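¿Cómo se sabe si un estreno pequeño aguanta la segunda semana?

Bilmont
¡Hola a todos! Salí encantadísimo de ver una comedia que se ha estrenado en solo 400 salas y ahora miro la taquilla cada mañana. El sábado subió bastante, pero el lunes cayó casi a la mitad del viernes. ¿Es mala señal? Me encantaría que siguiera en cartel en mayo.

Adamczyk
¡Qué bien que te haya enganchado esto! Tranquilo, que el lunes baje es normal – lo que importa es cuánto. Si conserva la mitad del viernes, el boca a boca funciona. Mira también la media por sala, que en un estreno así dice mucho más que el total.
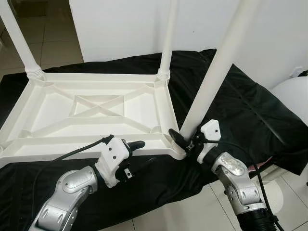

¿Y cuándo deciden los cines si le quitan sesiones?

Normalmente a principios de semana, con los datos del fin de semana ya en la mano. En mi ciudad los horarios nuevos salen el martes por la tarde, y si una película pasa de 4 pases diarios a 2, casi siempre pierde los de la noche.

Bedik
depende de lo que se estrene el viernes, si viene una grande se la comen

Kakine
Añado una cosa: las comedias familiares caen mucho entre semana y luego remontan el sábado con una alegría tremenda. La última que seguí así duró 3 meses en cartel, ¡y yo fui dos veces!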